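Newsletters > Gistcombe > August > Waste and recycling

Soft plastics: what changes when the Dewulf contract starts

The Funbridge drop-off point has been taking soft plastics for two years now, and most households in Gistcombe have got used to it. You keep a bag on a hook at home, you fill it with wrappers and film, and you bring it down when it's full. That part stays as it is. What changes is who takes the material away, and what they will accept.

Until now everything has gone to Udileo, who collected it loose and sorted it at their own site. They are giving up household film altogether and keeping only their business customers. We had notice of this in the spring and have been talking to other firms since. Dewulf have agreed to take over, on a one-year contract to begin with. They are a smaller outfit and their lorry is smaller too, so it can get down the lane to Funbridge without the awkward turn by the bridge.

Over the Udileo contract the town sent off 3351 kg of film and wrappers. Udileo gave us that total with their final invoice. It doesn't include what they rejected, and we've asked for that figure separately and not had it yet.

The main difference is cleanliness. Udileo would take a bread bag with crumbs in it or a salad bag that was a bit damp. Dewulf won't. Their process has no wash stage at the front, and a dirty wrapper in the middle of a bale can spoil whatever is pressed up against it. So from the start of the new contract the rule is: empty, wiped and dry. It doesn't need to be spotless. A smear of butter inside a wrapper can be wiped off with the same cloth you're using on the worktop. A tray film with meat juice on it should go in the ordinary bin.

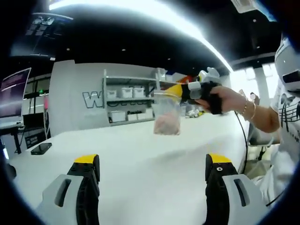
Fenna Wouters wrote in after the July issue to say that she rinses everything already, and she would like to know whether the water used doesn't cancel out the good done. She also finds that film takes a day or more to dry in her kitchen in winter, and asked if people in flats could have some allowance made for them.

On the water, the advice we've had from Dewulf is to use what is left in the bowl after washing up. Don't run the hot tap for it. Most wrappers need no water at all, only a shake over the bin. On the drying, we don't have a good answer. Turning bags inside out helps. Several people peg theirs over the bath. We did ask whether damp film could be handed in separately and dried at Funbridge, but there's nowhere to hang it and it would smell by the end of the week.

What you can bring

The list is a bit shorter than before. These are fine:

Bread bags, with the plastic clip taken off
Carrier bags
Bags from fruit, vegetables and salad
Outer wrap from toilet rolls, kitchen rolls and multipacks
Bubble wrap, popped or not
Magazine and catalogue wrap, if it's plastic
Frozen food bags, once they've thawed and dried
Cereal liners, if they stretch when you pull them

These are no longer taken:

Crisp packets and anything else with a shiny metal inside
Pet food pouches
Coffee bags
Anything marked compostable
Cling film that has been on food
Net bags from oranges and onions

Crisp packets are the one people will miss. Udileo took them and burned them for heat, which we only learned last year when Ilse Dierckx asked for the paperwork. Dewulf don't have a use for them and would rather they never arrived. There is a separate collection for crisp packets at the school gate in term time, run by the parents, and they've said they don't mind taking them from the rest of the town so long as they come flat and in a tied bag.

The compostable bags need a word as well. They look and feel like ordinary thin bags, and they do real harm in a bale. Check for the printing along the bottom seam. If your food caddy bags get used for something else first, they still go in the food waste at the end.

How to pack it

Please bring film in a clear or see-through bag so that whoever is on the desk can look at it without tipping it out. Black sacks won't be accepted. You don't need to buy anything for this - the outer wrap from a pack of toilet rolls is about right for a week or two of wrappers from a small household.

Don't stuff bags inside bags inside bags. It feels tidy, but the sorters have to pull each one apart again. One layer, squashed down with the air out, tied or twisted at the neck. If you've got a great deal, use two bags.

Please also stop leaving bags outside the door when we're shut. In windy weather they end up along the river path, and the council has written to us twice. If you've made the trip and found us closed, take it home again. We know that's a nuisance.

Riet Martens has drawn up a one-page sheet with both lists on it, large enough to read from across a kitchen. Paper copies are on the desk at Funbridge and in the library. We've had 70 printed and can do more. She's left a blank strip at the bottom for you to write your own reminders.

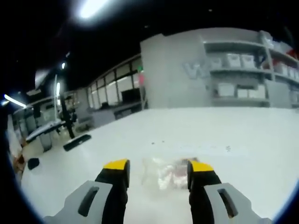
A see-through plastic bag or wrapper on the floor, with shelving further back.

The cost

Udileo charged us a flat fee each quarter whether the store was full or half empty. Dewulf charge by the bale, and the bale has to be a minimum of 20 kg. In a slow month that will save us money. In January, after the Christmas wrapping, it will probably cost more than we used to pay. Taken over a full year it should come out slightly cheaper, but we'd like to see a winter through before saying so with any confidence.

The town grant covers the collections until next summer. After that it has to be applied for again, and the form now asks for weights and a rejection rate, neither of which we've been keeping ourselves. Oluwaseun Sani has set up a sheet for the desk so that each bale is weighed and written down before it leaves. It takes a couple of minutes. If you're asked to wait while someone finishes at the scales, that's what they're doing.

We had 64 replies to the questionnaire that went round with the June issue. Most people were happy with the drop-off as it is. The commonest request was for a later opening one evening a week, and we're going to try this from September, staying open until 7.30 pm. The evening hasn't been fixed yet because we share the building with the choir and they haven't settled their autumn rehearsals. It'll be on the door as soon as it's known.

The second commonest request was for a collection from the house for people who can't get down the lane. We can't offer that at present. What we can do is put neighbours in touch with each other. Leave your name and street at the desk, or ring the usual number, and say whether you need a bag taken or could take one. Nele Boersma is keeping the list.

A few people asked where the film ends up. Dewulf turn it into pellets, and the pellets are sold on for making rubbish sacks and the thick black sheeting used under gravel. They don't send it abroad. We've asked if a small group could go and see the plant and they're willing, though it would have to be outside their busy period. More on this in a later issue if it comes off.

One reply suggested we should be asking people to buy less of the stuff in the first place. We agree, and the market stall by the bridge will still put loose vegetables in whatever you bring with you. There are also two shops on the main street where you can refill washing-up liquid. But most of us still come home with a bag of wrappers every week, and that's what the drop-off is for.

The last Udileo lorry comes at the end of August. Anything handed in before then is covered by the old rules, crisp packets included, so clear out the cupboard now if you've been saving them up. Bags brought in afterwards will be checked at the desk, and anything Dewulf won't take will be given back to you.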